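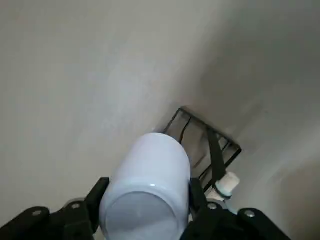 Slide 1 - Title and scope

Speaker notes, packaging line changeovers, 15 Apr 2022. Talk runs 25 minutes plus questions. Keep the title up while people find seats.

Scope is refill containers for liquid hand soap and the label stock that goes on them. Plain white cylindrical containers only. Pumps, cartons and pouches are out of scope and I will not take questions on pouches.

State the claim early: most of the time lost in a changeover goes to label registration. Filling is a smaller share than people expect.

Slide 2 - Where the data comes from

Two sites, Pletthorpe and Drundier. Pletthorpe runs one line on two shifts. Drundier runs two lines on a single shift and shares a maintenance crew with the warehouse.

We logged 158 changeovers. A changeover starts when the last good container of the old product leaves the capper and ends when the first good container of the new product passes label inspection. Say this twice. Drundier used to start the clock at the stop button, and its older reports do not compare with these.

Changeovers that ran into a meal break were kept in, with the break time removed. Changeovers that began with a fault were dropped.

Slide 3 - Steps in order

Read down the slide, do not elaborate:
Clear the line
Flush the filler
Swap the label reel
Set label height
Set label skew
Run test containers
Inspect and release

Point out that height and skew are listed separately. On the old work instruction they were one step called "adjust labeler," and operators set them in whichever order they had been taught. Changing skew moves height. Changing height does not move skew. Skew should go first, and the slide shows the old order on purpose. The corrected order is on slide 6.

Slide 4 - Gloss and label slip

Expect interest from the materials people. Glossy surfaces let a label slide a little before the adhesive takes. That helps when smoothing out bubbles and hurts when the wipe-down pad is worn. A worn pad drags one edge of the label and the result looks like a skew error.

Operators then correct skew, which was fine to begin with. The next reel goes on and the line is off in the other direction.

Check the pad before touching skew. Pad thickness gauge hangs on the labeler guard at Pletthorpe. Drundier keeps theirs in the tool crib - ask them to move it.

Slide 5 - Test run length

Old instruction asked for 200 test containers after every reel swap. The figure came from the labeler's acceptance test and was copied over without review.

We compared it with a short run of 6 containers, inspected by hand, followed by normal running with the inspection station set to its tight limit. The short run caught the same height errors. It missed one skew error, which the inspection station then stopped on its own.

If asked about scrap: test containers are emptied and recycled, so the cost is mostly time and product. Do not give a dollar value. Finance has not signed off on one.

Slide 6 - Revised procedure

Show the new order. Pad check, skew, height, short test run, release. Flush happens in parallel with the reel swap where there are two operators.

Tijani is the tracking sheet both sites now use. It has one row per changeover and a column for pad thickness. Gisero, the older system, stays readable until the end of April and is then archived. Anyone with saved reports in Gisero should export them before that.

Pause here for questions on procedure. Hold questions on software until the end.

Slide 7 - Limits of the work

One container shape. One adhesive. Both plants are climate controlled, and we have no data for a cold warehouse, where the adhesive is likely to behave differently.

Operators knew they were being timed. Times dropped at both sites in the first week before anything was changed, so the first week was left out of the comparison.

Slide 8 - Next steps

Repeat the log with the matte container once it is approved. Add a second gauge at Drundier. Rewrite the training card so skew and height each get a page.

Backup slides follow: pad wear by shift, reel splice locations, inspection station limits. Use the splice slide only if someone raises reel quality.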